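Handling Rules for a Home Robot Arm: What We Wrote Down and Why
Pilside Project, Final Report
Alper Uysal and Selim Uysal

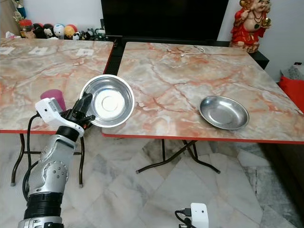
Figure 1. The arm holding a steel bowl by its left rim over the near edge of the right-hand table.

1. Background

When we began the Pilside project in November, our plan was to teach a robot arm to clear and lay a table, and we thought the rules would be a page we could add at the end (we are a little embarrassed by that now). Our supervisor, Dr Avcı, asked us at the very first meeting who was allowed to stand near the arm while it was moving, and the two of us gave different answers at the same moment. From then on we kept a notebook of rules next to the code, and it is the notebook that this report is mostly about.

We did read through the published safety guidance for industrial and collaborative robots, and we learned a great deal from it, but much of it is written with a factory floor in mind, where there are marked lanes and trained staff. We were working with household dishes, folding tables and ordinary furniture, so we tried to keep the spirit of the guidance and put it into words that anybody in a home could follow.

2. The rules as they stand

Rule 1. One person is in charge of the stop button for the whole session and does no other job. If that person needs a cup of tea, the session pauses.

Rule 2. Nobody reaches into the space between the arm and the tables while the motors are powered, even to straighten a plate. We found this the hardest rule to keep, as the wish to tidy up is very strong!

Rule 3. Only unbreakable items are used until a task has had 100 clean runs in a row. For us this meant stainless steel and plastic, with glass and china left in the kitchen.

Rule 4. Cables on the arm are checked by hand through its full reach before the first run, with the power off. A loop has to be long enough for the furthest stretch and short enough not to catch on a table.

Rule 5. Folding legs are locked and tested with a firm push before anything is put on top.

Rule 6. Every drop, bump or surprise is logged on the same day, however small and however silly it makes us look.

3. Lifting by the rim

A round bowl is awkward for a two-finger grip. Holding it by the rim is simple to program, but the weight then hangs to one side and the bowl tends to tilt. We decided to permit a tilt with empty bowls only, and to keep the lift low, so that a slip would mean a short fall and a loud noise and nothing worse. Anything with food or water in it is outside the scope of our rules, and we would ask whoever takes the project on not to stretch them that far without a fresh risk assessment.

4. What the log told us

By the end we had 916 entries. We sorted them with Civix, the spreadsheet tool that the Hedadier lab uses for its own records, and more than half turned out to be bumps against a table edge, usually on the first run after the furniture had been moved. That led to a late addition, Rule 7, which says that the table positions are measured again whenever a table has been shifted, with a slow trial run before the normal speed is used.

5. Still to do

We have not settled how the rules should change when a visitor is in the room. Selim would like a taped line on the floor, and Alper thinks a closed door is safer and a good deal easier to explain. Dr Avcı has asked for both to be tried, and the next group can have our notebook, which is in the second drawer with the spare gripper pads.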